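How to Run Sound Effects Live for a Stage Play

Most small theaters play their sound effects from a laptop. That works fine, but some plays ask for effects made by hand, in view of the audience or just off in the wings. Radio plays are the usual case. Farces with a lot of doors are another. This guide covers how to plan the effects, build a working table, and get through a run without missing cues.

I've done this on four shows at the Sternholm, which seats 189, and once in a much bigger house where everything had to be miked. The steps are the same in both.

Step 1: Read the script twice

Read it once straight through without a pencil. On the second read, mark every sound. Include the ones in the stage directions and the ones that are only implied by a line. If someone says "There's the telephone," the telephone has to ring before that, and the script may not bother to say so.

Make a list with four columns: page, cue line, sound, and how long it lasts. Leave a wide margin. You will be writing in it until opening night.

Step 2: Talk to the director early

Bring the list to the first production meeting. You need answers to these questions:

Will the audience see you?
Which sounds are handmade and which are recorded?
Are you in costume?
Who calls your cues?

The last one matters more than people expect. On our last show the stage manager, Giorgia Fabbri, called the recorded cues over headset and I took the live ones off the actors' lines. We settled that in the first week and it saved a lot of confusion. If you are in view of the audience you probably can't wear a headset anyway, so plan on taking cues by ear or from a small light on the table.

Step 3: Collect your sound makers

Start with the ones you'll use most.

Footsteps: a pair of hard-soled shoes and a board. Put a square of carpet beside it for indoor scenes. Wear the shoes if you have room to stand, or hold them in your hands if you don't.

Doors: a half-size door in a frame, with a real latch. Screw the frame to a heavy base. A light one will walk across the floor when you slam it.

Fire: crumple cellophane slowly, close to the microphone.

Thunder: a hanging sheet of thin metal with a handle at the bottom. Three feet long is enough for a small house.

Rain: dried peas or rice in a shallow wooden box with a screen bottom, tilted slowly from one end to the other.

Horses: coconut halves still do the job. Stuff them with cloth for soft ground.

Crashes: a metal bucket of broken crockery, poured into a second bucket. Wear gloves and keep a lid on both when you aren't using them.

Buy or borrow two of anything small that can break.

Step 4: Set up the table

A six-foot folding table is the least you can get by with. Cover the top with a blanket or old felt so that setting something down doesn't make a noise of its own. Lay things out in the order you'll use them, left to right, and mark each spot with tape and a label.

Anything used more than once goes in the middle. Heavy items go on the floor on your strong side.

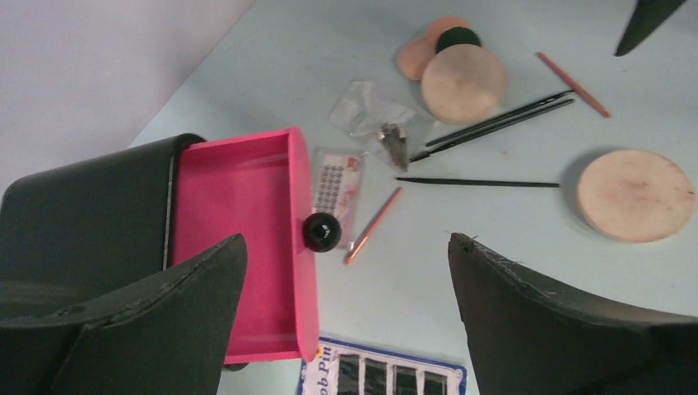
MICROPHONES AND LEVELS

One good microphone will cover a small table. Two are better, one for quiet sounds and one for loud ones. Put the quiet one on a short stand about eight inches off the table and the loud one well back. We used a pair of Zaneck condensers borrowed from the music school, but any decent vocal microphone will do for thunder and doors.

Do a level check with the actors speaking at full volume. Effects that sound right in an empty room are usually too soft once there are people in the seats. Bring the quiet ones up a little more than feels natural, and write the settings down.

Unplugged effects can be good too. In our house the door and the thunder sheet went without a microphone every night.

Step 5: Rehearse

Ask for your own rehearsal before tech week. An hour with the script and one patient reader is plenty. Aiman Liem read all the parts for me on the last one, and we fixed most of the timing in that hour.

Then come to as many regular rehearsals as you can. Actors change their pace when they hear a real door instead of somebody saying "slam." They need time to get used to you.

Watch for these problems:

Stepping on a line. Wait for the last word unless the director wants an interruption.
Footsteps that don't stop when the actor does. Watch feet, never faces.
Effects that go on too long. Rain under a whole scene gets tiring - start it clearly, then fade it to almost nothing.

Step 6: Run the show

Get there early and check every item against the list. Refill the peas. Try the latch. Put a small shaded lamp over your script and turn pages during loud moments.

If you miss a cue, let it go unless the plot depends on it. A late doorbell is worse than none when the actor has already covered for you. After the curtain, reset the table before you leave the building and write down anything that needs fixing for the next performance.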